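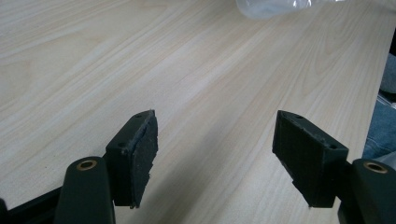

Before You Head Out: Small Habits That Keep a House Safer From Break-Ins

3 min read
34 shares

My neighbor Lemlem Asfaw came home one evening last May to find her back door standing open and her jewelry box gone, and I have been a bit of a fusser about locks ever since (my husband would say I was one before). So I walked through our own house with a notepad, and these are the things we changed.

Start with the strike plate on each outside door. Ours were held on with tiny screws, so we put in 3-inch ones that reach the stud behind the trim. It took one evening and a good drill bit.

Cut a piece of dowel to lie in the track of your sliding door. Measure twice, and leave just enough slack to lift it out with your fingers!

Keep spare keys with a friend. Chaltu Hadgu has ours, and we have hers, and both sets are tagged with a color instead of a name.

Write down the serial numbers of your tools and bikes, and take a photo of each. Store the list somewhere outside the house, or email it to yourself.

Put one lamp on a timer, and move it to a different room now and then.

8 comments

Related
Quieting a Squeaky Hinge
Trimming Shrubs Under a Window
What to Keep in a Fireproof Box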